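Home | Products | Developers | News | Support | Contact

Print this page | E-mail this page

Kistum Releases Planning and Control Software for Contact-Heavy Assembly Tasks

PRAVPORT, Sat 20 April – Kistum, a developer of software for robotic manipulation, today announced the general release of Avondale, a planning and control package for tasks in which a robot must bring two parts together under contact. The release covers plug insertion, connector mating, cap fitting and the seating of small parts in trays.

Avondale combines three components that customers have until now licensed separately. The perception module estimates the position and angle of a part and its receptacle from head-mounted and wrist-mounted cameras. The planner proposes an approach path for one or both arms and revises it as the estimates change. The controller takes over near the point of contact, where it limits force and searches for alignment in small steps.

The software learns its approach and search behavior from demonstrations made by people. Operators carry out the task with hand-held grippers, and Avondale's import tool converts the recorded motion into trajectories for the customer's own arm. Recordings in which the camera view or the gripper track is incomplete are flagged at import and held for review.
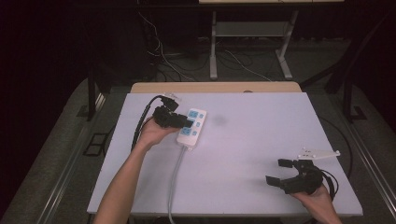
Power plugs were chosen as the lead task for this release. A plug must be held at a workable angle, brought to the correct outlet among several similar ones and pressed home against resistance, and the cord behind it pulls on the gripper throughout. Avondale treats the cord as a flexible load on the wrist and adjusts the approach path to suit.

The reference library supplied with the package contains 519 demonstrations. Of these, 188 concern plugs and outlets, and the remainder are divided among the other supported tasks. Customers may add their own recordings to the library or replace it entirely. Retraining on a customer's recordings is carried out on the customer's own hardware, and no data is returned to Kistum.

"Our customers have asked for one package with one set of settings," said Charmaine Matlala, director of software at Kistum. "A line engineer should be able to record a task in the morning, look over the proposed motion on screen and decide whether it is ready to be tried on the arm. We have put a great deal of work into the review screens for that purpose."

Avondale was tested before release at the Mkhize assembly works, where engineers used early versions of the package over a period of 18 weeks. Comments from the site led to several changes, including a slower default speed in the final stage of insertion, a clearer display of force limits and a command that returns the arm to its last safe position without ending the program. Mkhize will continue to receive test versions under its existing agreement with Kistum.

The controller runs at 200 cycles per second on the standard Kistum control unit. Customers using another control unit should consult the compatibility list in the developer section before ordering. Existing license holders for the separate perception, planner and controller modules may move to Avondale at no charge for the rest of their current term. Settings files from the separate modules can be imported, although custom search patterns must be entered again by hand.

A maintenance update is planned for May. It will add support for left-handed recording layouts and correct a known fault in which the planner rejects receptacles mounted close to the edge of the work surface. Installation notes, the operator's manual and a list of other known faults are available to registered customers.

About Kistum

Kistum develops perception, planning and control software for robotic manipulation. The company is based in Pravport and supplies manufacturers, system integrators and research laboratories.

Press inquiries should be addressed to the Kistum press office in Pravport. Requests for a demonstration of Avondale may be made through the Contact page.

Print this page | E-mail this page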